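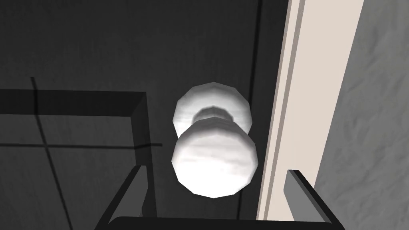 Pomo blanco sobre puerta gris oscuro.

Llevo desde abril cambiando las puertas interiores del piso de Wenholm y ya puedo contar algo con cierto orden. Quien venga buscando una guía completa de carpintería no la va a encontrar. Son notas de una reforma pequeña, hecha a ratos, por alguien que antes solo había montado estanterías.

El piso tiene siete puertas. Las originales eran huecas, color miel, con la chapa levantada por abajo en el baño y en la cocina. Pensé en pintarlas y pregunté en la tienda. Me dijeron que la pintura taparía el color, pero no la chapa levantada, y que habría que encolar, prensar, lijar y enmasillar. Hice la prueba con la del baño y tardé dos tardes en dejarla regular. Al día siguiente de la primera ducha ya tenía otra ampolla en la misma esquina.

Pedí dos presupuestos. El primero, de una empresa de Flavville, era de 3.000 euros con todo incluido: retirar las viejas, colocar las nuevas, tapetas y herrajes. El segundo no llegó nunca. Al final compré las hojas por mi cuenta y contraté solo el montaje de las dos más complicadas, la de la entrada del pasillo y la corredera. Sumando herrajes, tornillos, una fresa que se me partió y el transporte, me he gastado 2.216 euros. La diferencia no es enorme y se paga en fines de semana.

Sobre las medidas. Medí los huecos una sola vez, por arriba, y di por bueno el número. En un edificio de esta edad los marcos no están a escuadra. El del dormitorio pequeño tiene ocho milímetros menos abajo que arriba y hubo que cepillar la hoja entera por el canto de las bisagras. Ahora mido arriba, en medio y abajo, y apunto la menor. También conviene medir la altura con el suelo definitivo puesto. Yo cambié el suelo del despacho después de la puerta y tuve que descolgarla para recortarla por abajo.

Las bisagras nuevas no coincidían con los cajeados viejos. Se puede rellenar el hueco con un taco de madera encolado y volver a abrirlo donde toque. Es lento pero queda firme. En la primera puerta usé masilla y los tornillos empezaron a bailar a las tres semanas. La repetí con tacos.

El tema de los pomos me llevó más tiempo del que quiero admitir. En casa siempre hubo manillas y la costumbre pesa. La manilla se abre con el codo cuando vienes cargado y engancha las mangas y el asa del bolso. El pomo no engancha nada, pero con las manos mojadas resbala, así que en baño y cocina he dejado manilla. En los dormitorios y el despacho he puesto pomo. Mi madre, que tiene 83 años y artrosis en los dedos, prefiere la manilla en todas partes, y cuando se queda unos días duerme en el salón, que tiene puerta de las otras. Si hay gente mayor en casa de forma permanente, yo no pondría pomos.

Otra cosa que no sabía es lo que importa la distancia entre el canto de la puerta y el centro del herraje. Con una manilla da un poco igual. Con un pomo, si queda muy cerca del marco, te pelas los nudillos al cerrar. Devolví un juego de picaportes por eso y compré otros más largos, que obligan a taladrar más hondo. Lo comenté en el foro de Nutarora y varias personas habían tropezado con lo mismo.

El color gris oscuro fue idea mía y tiene un inconveniente: se nota el polvo, sobre todo en las molduras. Paso un paño seco y listo. A cambio, las rozaduras de los zapatos se ven menos que en las puertas blancas de mis vecinos de rellano.

Me quedan por poner las tapetas del pasillo y ajustar la puerta del trastero, que se abre sola si hay corriente. Probé a doblar un poco el eje de la bisagra de en medio y mejoró, pero con la ventana de la cocina abierta sigue igual. El siguiente intento será un imán en el marco.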